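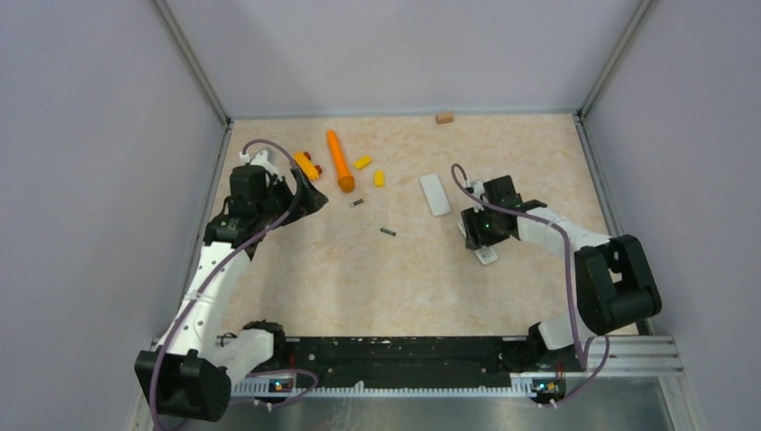 Right, so if you've got a pair of small hobby arms on the workshop bench and you're forever fiddling with the grippers, these are the tips I wish I'd had back in November. I've been swapping between the Stuvomik fingers and the Putiseo ones for weeks (my poor kitchen scales have been borrowed the whole time) and I've got favourites now!

**Test on junk-drawer stuff.** Toy blocks, batteries, a bit of scrap wood. Flat-sided things flatter every gripper, so throw in something round as well. A battery that rolls when you nudge it will tell you more than a whole box of blocks.

**Put a mat down.** Bare metal is too slippery and fingertips hate hitting it. Pick a pale one with a quiet pattern so the camera doesn't get confused by the colours.

**Loop your cables generously.** Leave enough slack at the wrist for a full turn, then clip them down near the base. I had mine too tight at first and the Mengal controller kept dropping the wrist servo, and I blamed the software for two whole evenings. Grrr.

**Same speed, same spot.** When you're comparing, change one thing only. I did 200 picks with each set of fingers and wrote every miss on the back of an envelope. The Stuvomiks are lovely on blocks, but the Putiseos won on anything skinny.

**Weigh before you lift.** My arms are happy at 363 grams and very grumpy at 545, so I keep the heavy bits in a separate tub.

**Bolt the camera down!** Sulastri Govindasamy from my makers' group lent me her Orus, and I stuck it on with tape. It sagged a smidge overnight and every pick after that landed short. A proper bracket fixed it.

Next job is trying rubber tips cut from an old washing-up glove. Wash the powder off first or they won't grip a thing.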